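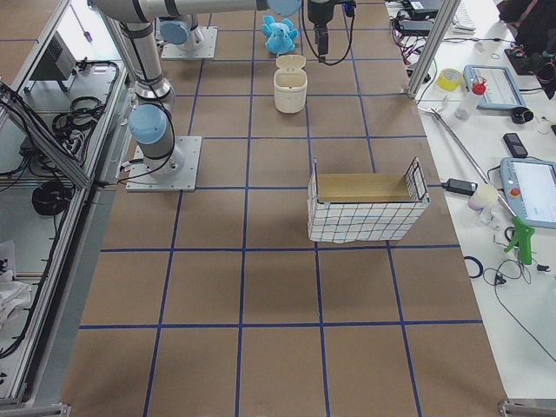 Surely the index was printed apart and sold apart, one reader of the draft wrote back, so why treat it as part of the book at all? Fair point. Same reader wanted to know if any copy turned up with the index bound first. Two did, both in the Parsa deposit, both rebound later, so not much weight on them.

4.2 Readers' marks in the handbooks for parish officers

Marks were logged for 50 copies. Most are from the Drindgate law library, the rest from Hundotgate and the Parsa deposit. Small books, cheap paper, heavily used. Margins cropped by later binders in a good many, which costs us the outer half of a note. Where a word could be guessed from the stub we guessed and flagged it. Where it couldn't we put a gap.

Total notes logged, 700. Of these 200 are single words or just a cross or a pointing hand. The longer ones bunch on three subjects: warrants, bastardy, and repair of highways. Almost nothing on the oath of office, although it sits up front and gets the best type.

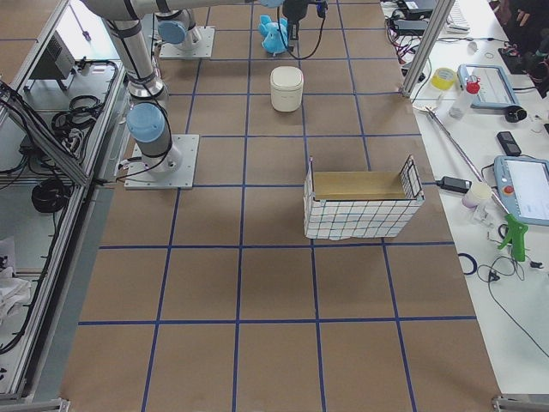 Position on the page matters as much as wording, and earlier surveys mostly skip it. We laid a grid over each opening, five columns by five rows, and gave every note a cell. The squares are roughly even, ruled lengthwise and crosswise like the blue tape on the brown paper in Figure 2, and as there the cells seem to shrink toward the top. So all measuring was done from straight overhead. A few early Hundotgate openings were taken at a slant and had to be redone. Results went into the Indano sheet by shelfmark, then leaf, then cell.

Outer margins win easily. Gutter notes are rare, and the ones we have are mostly in copies with slack sewing. Foot of the page gets sums, wages, a debt or two. Not law at all.
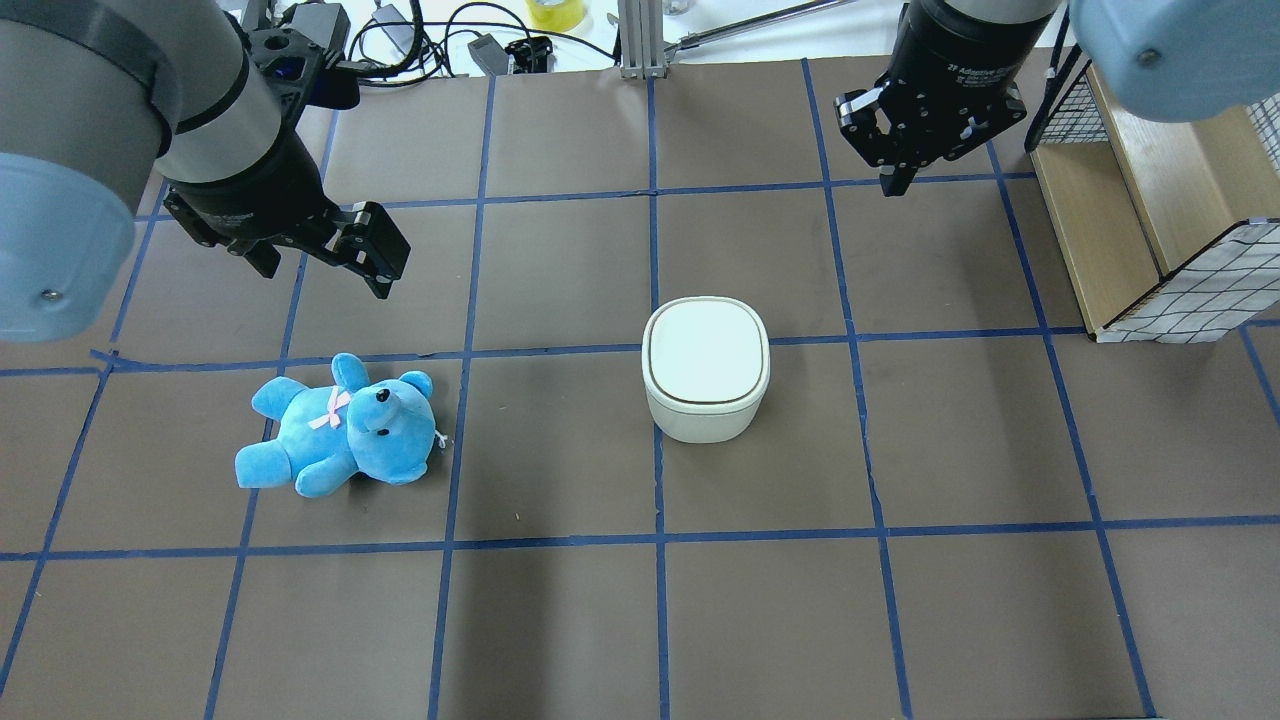
Notes that cross a line were the real trouble with this. A long one may start level with one paragraph and drift down past the next, and a single cell number hides that. Compare the teddy bear in Figure 3, lying over the boundary between two squares; no one square holds it. Our rule: log both cells, mark the first as the start, count the note once. The Drindgate copies were keyed before the rule was settled and seperate entries had to be merged by hand. Tedious. Totals above are after merging.

Hands are harder. Secretary and italic both turn up, sometimes in the one note, and we did not try to date anything on letterform alone. Ink color is recorded but not used. Ownership inscriptions are are treated in 4.3, with the copies that lack a title page.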